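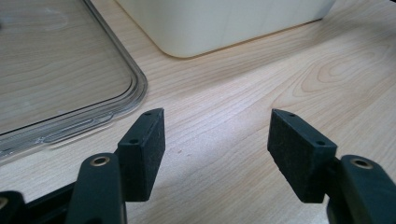
**Can the training set be used with an arm other than the one you sell?**
Most two-finger grippers with a similar opening will work. The recordings store the path and opening of each gripper, and the conversion script maps these to your arm's joints.

## Grudilham demonstration kit

Grudilham is a pair of hand-held grippers with the recording software and a starter set of 1000 demonstrations. One person works with a gripper in each hand, and the policy is trained on what they did. No arm is needed until you test.
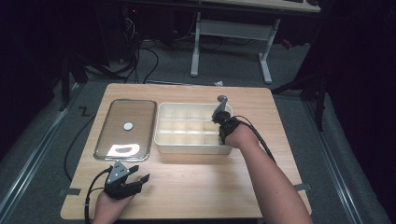 *Two-handed work at the table, with the compartment tray and the glass lid.*

### Method

Lovisa Fagerlund's group at Clodari trained the same policy on 300 and on 600 demonstrations of lid and tray tasks, then ran each on the Leclerc bench arms. Going from 300 to 600 helped most with placing the lid. Small cells remained the weaker task in both runs, mainly through errors in height. The full write-up comes with the software.

### In the box

- Left and right gripper, with cables
- Hand straps
- 46 spare finger pads
- Starter set on a drive

Recording time is up to 300 minutes per session before the files need to be moved off. Pads are glued on, so allow a night for new ones to set.

Sold by Istier. Page updated February 2023.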